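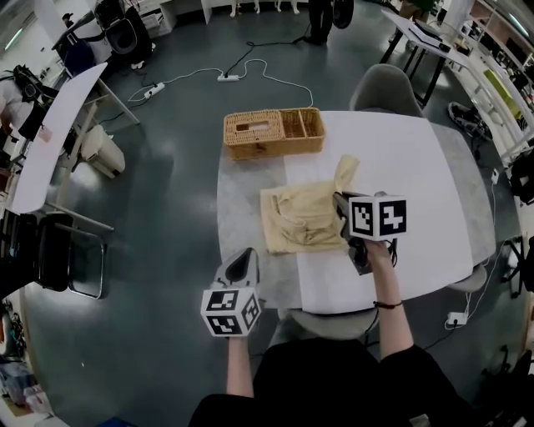 Monday, started 9.15

Second go at the natural dye samples for the Lilley order. Weld this time, on the plain cotton from Otdale. The last lot came out patchy along the folds, and I still think the scour was to blame.

Scour: 900 g dry cloth, soda ash and a squirt of the neutral soap, kept just under the boil for 2 hours. Water went the colour of weak tea. Rinsed until clear, which took more rinses than the Otdale sheet says.

Mordant: 130 g alum, dissolved in hot water first and added in three goes. Left the cloth under a plate so it stayed down. Did not use the tannin bath. Kennedy's notes say to use it for cotton every time, so the next batch gets one and we can compare.

Dye bath: dried weld, chopped, soaked overnight, then heated slowly. Thermometer on the big pan is reading high again. Checked against the glass one and went by that. Pinch of chalk near the end and the yellow came up a lot.

Notes
- Colour on the wet swatch was stronger than the card. Dry swatch is paler than I'd like but within what Lilley asked for.
- One edge of the test strip took less dye. Could be size left in the selvedge.
- Iron dip on a spare strip gave a decent olive. Kept it, labelled W2-Fe.
- Alum is low. Esitz do a 2000 g tub, cheaper than buying the small bags. Order before the next run.

To do: wash test at 40, light test strip in the south window with half covered by card, write up the tannin batch on a fresh page. Leave the spent weld in the bucket by the back door, I want to try a second exhaust bath on wool.

Pans washed and put away 4.40. Big sink is draining slowly.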